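自动化设备运行与维护
讲义四:双臂台面工作站的装调、日常保养与故障处理
适用:机电一体化方向二年级
课时:4
先修内容:讲义二(坐标系与工具标定),讲义三(伺服与减速器基础)

一、本讲范围

前三讲讲的是单臂设备。本讲以实训中心的Lonine双臂台面工作站为对象,讲清三件事:这台设备怎样从断电状态装调到可以运行;每班、每周、每月各要做哪些保养;出了常见故障按什么次序查。运动学推导不在本讲范围内,用到的结论直接引用讲义二。

设备台账编号1447,写工单、领备件、填保养卡都用这个编号。控制柜门内侧贴有电气图,图纸与实物不符的地方以柜门上手写的更正为准,学生不得自行改动。

工作站有两套环境。一套是实机,放在实训车间东侧;另一套是仿真环境,工程名为Trultcombe,装在机房的工作站电脑上。所有新程序、新点位、新工具参数,必须先在Trultcombe里跑通,再下载到实机。跳过仿真直接上实机的,本次实训成绩按缺考处理。

二、设备组成

1. 躯干与底座。躯干内部装有两条臂的驱动电源、交换机和散热风扇。底座用地脚螺栓固定,四角有调平垫铁。

2. 左臂与右臂。两条臂关节排列为镜像关系,减速器型号相同,线束不通用。领备件时要写明左右。

3. 末端夹爪。两侧夹爪型号不同。左侧是块状多节连杆式,开口大,夹持力大,用于体积较大或较重的物体。右侧是细长指式,开口小,适合在物体密集的地方取放。两只夹爪的工具坐标系分别存放在TOOL_L和TOOL_R,参数不可互相复制。

4. 工作台。长方形台面,长边沿躯干正前方布置。工件坐标系原点取在台面靠近躯干一侧的左角,X轴沿长边指向远端,Z轴向上,Y轴按右手定则确定。

5. 控制柜与示教器。示教器为Ndlovu系列,三位使能开关,中间位有效,松开或握死都会断开伺服使能。

三、装调步骤

(一)机械检查

断电挂牌后进行。先查地脚螺栓的防松标记线,标记线错位的要重新按规定力矩拧紧并重新画线。再用手轻推两臂各关节,抱闸状态下不应有可感觉到的晃动。夹爪指面上的胶垫有开裂、翘边的,当场更换,不留到下一班。

线束检查容易漏掉肩部。肩部外罩下面的线束弯曲半径最小,关节来回转动时外皮与罩壳边缘摩擦。打开罩壳后用手电沿线束看一遍,外皮发白说明已有磨损,露出屏蔽层的必须停机换线。

(二)上电

次序如下:
主断路器合闸;
等控制柜面板指示灯由闪烁转为常亮;
示教器登录,权限选“维护”;
查看报警列表,有未清除的报警先处理;
低速模式下给左臂使能,观察抱闸释放,臂身不应下沉;
左臂正常后再给右臂使能。

两臂不要同时首次使能。如果有一侧抱闸或电机相序有问题,分开上电可以马上判断是哪一侧。

(三)回零与零点核对

每个关节的外壳上都有两条刻线,回零后应对齐。目视对齐以后还要读编码器数值,与保养卡上的基准值比较。第四轴基准值为726,单位为编码器显示单位。读数与基准值不一致时,先不要改零点,按第五部分第2条检查。

换过电池、电机或编码器的关节,零点一定丢失,需要重新标定,标定后把新的基准值写进保养卡,旧值划掉但要保持能辨认。

(四)工具坐标系标定

使用四点法。在台面上固定标定针,让夹爪尖端以四种不同姿态接触针尖,各记录一次。四种姿态之间角度差越大,结果越可靠。常见的错误是四个姿态都差不多,软件也能算出结果,但误差很大,后面取放时会发现夹爪在一个方向上准,换个方向就偏。

右侧夹爪细长,接触针尖时容易受力弯曲。接近最后一段改用点动的最小步距,看到尖端与针尖之间只剩一张纸的缝隙就停。

(五)台面坐标系标定

用三点法,依次取原点、X轴上一点、XY平面内一点。X轴上的点尽量取远,但要留在臂的可达范围内。左右两臂分别标定同一个台面,得到两组数据,两组数据换算到躯干坐标系后应当重合。不重合的,先查工具坐标系,再查零点。

(六)仿真核对

把标定得到的参数导入Trultcombe,在仿真里核对一遍。检查内容包括:两臂向前伸到台面上方时,夹爪姿态是否与实机一致;夹爪尖端离台面的高度是否与示教器读数相符;从躯干位置往前看,近处台角是否被臂身挡住。被臂身挡住的区域,固定相机看不到物体,编程时要安排臂先让开再拍照。
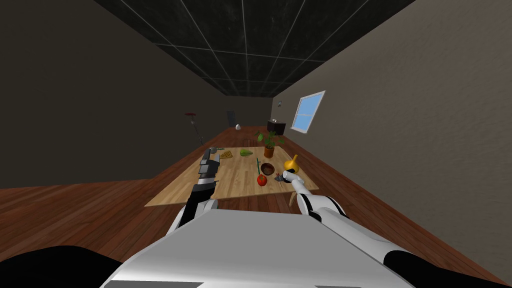 核对高度时,选台面上较矮的物体作为参照。高的物体离夹爪近,容易看出干涉,矮小的物体反而容易漏掉。夹爪下降路径上如果有小件,应在路径起点之前增加一个过渡点,让夹爪从正上方垂直下降,避免斜向进入时扫到旁边的东西。

仿真里还要检查双臂共用区。两臂工作范围在台面中部有重叠,程序中用互锁信号管理:一侧夹爪进入共用区之前先申请,得到允许才进入,退出后释放。仿真时故意让两侧同时申请,看后申请的一侧能否停在区外等待。这一步通过后,才可以下载到实机。

需要注意,仿真的接触和摩擦参数是设定值。仿真中能夹住的东西,实机上未必夹得住。夹持力必须在实机上重新试,从小往大调。表面光滑的圆形物体、容易压伤的软物体,要分开建立夹持参数,不能共用一组。

(七)实机试运行

先用单步方式走完整个程序,再用连续方式低速运行,最后才提高到工作速度。单步走时一人操作示教器,一人站在防护区外看夹爪与台面的距离,两人之间约定口令,听到“停”立即松开使能开关,事后再问原因。

四、保养

(一)每班

清洁台面,去掉碎屑和水迹。清洁夹爪指面,用不起毛的布蘸少量酒精擦拭,胶垫处不用溶剂。听风扇声音。试急停按钮,示教器和控制柜上的都要试,试完复位并确认报警可以清除。填写保养卡。

以食品或植物作抓取练习时,台面和指面在练习结束后立即清洁。汁液干了以后会改变指面摩擦,下一班的夹持参数就不准了。花盆里的土落进连杆式夹爪的节缝,会造成开合卡滞,要用软毛刷顺着节缝刷出,不要用压缩空气吹。压缩空气会把颗粒吹进轴承。

(二)每周

检查夹爪连杆销轴的间隙。左侧夹爪节数多,间隙会逐节累加,到指尖处比较明显。用塞尺测量,数值记入保养卡,连续两周增大的,报修。

检查控制柜滤网,积灰的拆下清洗,完全干燥后装回。

备份程序和参数,备份文件名写明工程名和操作组号。备份存到机房服务器Lisine目录下,不要只存在示教器里。

(三)每月

核对全部关节的零点读数。检查减速器有无渗油,渗油位置用白纸贴住,运行一段时间后取下看油迹大小。检查编码器电池电压,低于下限的在控制器通电状态下更换。断电更换会丢零点,去年二月就发生过一次,全部关节重新标定,影响了后面两个班的实训。

检查地脚螺栓和工作台固定件。工作台如果移动过,哪怕很小,台面坐标系也要重新标定。

五、常见故障与处理

1. 取放位置整体偏移,各点偏移方向和大小相同
先查工作台是否移动。在台面标定针的位置核对一次,偏移值与取放偏移一致的,重新做台面标定即可。

2. 偏移随姿态变化
多为工具坐标系或零点问题。换过夹爪或胶垫的,重新做工具标定。没有换过的,逐个关节核对刻线和编码器读数。刻线对齐而读数不对,查编码器和电池;读数正确而刻线错位,查减速器与法兰之间的连接螺栓。这两种情况的处理方法相反,不能看到偏差就改零点。

3. 夹爪闭合不到位
左侧夹爪先查节缝有无异物,再查销轴。右侧夹爪先查两指是否平行,不平行的多数是碰撞后弯曲,应更换手指,不要扳直后继续使用。机械部分正常的,再看驱动电流,电流到上限而位置不到,说明有卡滞;电流很小而位置不到,查行程参数。

4. 夹住后物体滑落
查指面是否清洁、胶垫是否老化,然后检查夹持参数组是否选对。最后才考虑增加夹持力。学生习惯先加力,结果物体压坏,原因仍然没有找到。

5. 使能后臂身下沉
立即松开使能开关。检查负载参数是否与当前夹爪一致。参数正确仍然下沉的,停机报修,学生不做抱闸拆检。

6. 共用区等待超时
一侧程序异常中断后没有释放信号,另一侧会一直等待。先确认两侧夹爪的实际位置,都在共用区以外时,在维护界面手动释放。有一侧还在区内的,先用点动退出,再释放。不得在没有看清实物位置的情况下强制释放。

7. 仿真正常,实机报可达性错误
比较仿真与实机的软限位设置。实机在维修后可能收窄过限位,仿真没有同步更新。以实机为准修改仿真,不能反过来放宽实机限位。

六、工单写法

工单由现象、检查过程、结论、处理、复核五栏组成。现象栏只写看到和读到的内容,包括报警号、关节号、当时的速度和负载,不写猜测。检查过程栏按实际次序写,查过没有问题的项目也要写上,后面的人可以不再重复。

写得不合格的例子:“右臂不准,已调好。”
写得合格的例子:“右臂细长夹爪,低速取件,指尖沿Y轴正向偏移,换姿态后偏移方向改变。查台面标定针,无移动。查零点刻线及读数,正常。查工具坐标系,发现换指后未重新标定。重做四点标定,仿真核对通过,实机单步及连续低速复测正常。”

七、实训安排与提交

第一次课完成机械检查、上电和零点核对。第二次课完成工具和台面标定。第三次课在机房完成Trultcombe核对,包括互锁测试。第四次课上实机试运行,并由教师设置一处故障,小组排查后填写工单。

每组提交:保养卡一份,标定数据两组(左右臂各一),仿真互锁测试的运行记录,工单一份。标定数据必须附原始记录,只有计算结果的退回。

八、思考题

1. 左右两臂各自标定同一台面,换算后不重合,列出可能的原因,并写出检查次序。

2. 为什么更换编码器电池要在通电状态下进行?断电更换之后需要补做哪些工作?

3. 固定相机的视野有一部分被左臂挡住,而要取的物体正好在这一区域。写出动作流程,标明互锁信号的申请和释放位置。

4. 某组将左侧夹爪的工具参数复制到右侧,仅修改了长度。说明这样做在哪些姿态下误差不明显,在哪些姿态下会出现明显误差。

下一讲为讲义五:减速器拆装与润滑。请提前阅读教材中谐波减速器一节,自带手套。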